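News from the Weerakoon Reading Room

Dear readers and friends,

Many of you asked me at the desk why the back room is closed in the mornings, so I want to explain it properly in this month's letter. We are changing the shelves. The old metal ones came with the building when we moved in, and two of them were already leaning when I started to work here. In April the one with the travel books leaned so much that Dougal Baxter tied it to the window handle with a rope. It held, but I did not like to see children sitting under it.

The new shelves are wood. Gayan Sheikh is making them in his workshop behind the Grerkitz bakery, and he brings them one section at a time, when he can borrow the van. We asked Stisteck for a price too, and their offer was good, but the depth was fixed and our atlases are too big for it. Gayan measured the atlases himself. He also measured the old bound newspapers, which I had forgotten, and for this I am grateful to him, for they would have had no place to go.

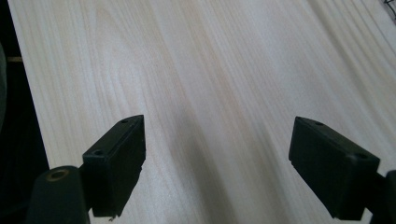
The bigger work is with the books. We have 3,000 of them in the back room, and until now they were arranged by the date we received them. This was easy for us but very difficult for you. If you wanted a cookbook, you had to know in which year somebody gave it. From now on the books will be arranged by subject, and inside the subject by the family name of the author. Novels will stay in the front room as they are. Poetry moves to the back, next to the drama. I know that some of you do not agree with this, and Sena Ayaaba has already told me her opinion two times. Please try it for a few weeks before you write to me.

While the work continues, you can still borrow from the back room, but you must ask at the desk before noon and we will bring the book to you in the afternoon. Please be patient if it takes us a long time to find it. Half of the history is in boxes and the boxes are not all marked in the same language. Shanthi Kodikara marked hers in Sinhala and I marked mine in a mixture, so we have to be together in the room to find anything before 1945.

Some practical matters now.

Returns: you may keep the books you have at home until the back room is open again. There is no fine for this period. If you have already paid a fine, come and see me and I will give it back.

Duplicates: we found 20 books that we own more than once, and in one case three times (it is a guide to keeping bees, and I do not know how this happened). They are on the small table by the entrance and you can take them home free of charge. One per person, please.

Evening talk: Tobiloba Ogundipe will speak on Thursday at seven in the front room about the letters his grandmother wrote from Zallow when she was a young teacher there. He will read some of them in the original and then in English. Last year his talk was so full that people stood on the stairs, so come early if you want a chair. Tea will be served after, and if you can bring a cake it would be very welcome.

Lost things: one brown glove, a pair of reading glasses with a green string, and a child's drawing of a horse, signed only with the letter M. They are in the drawer of the desk.

The children's hour stays on Saturday morning at ten as always, only in the front room now, so those who usually read the newspaper there at this time may find it a little loud.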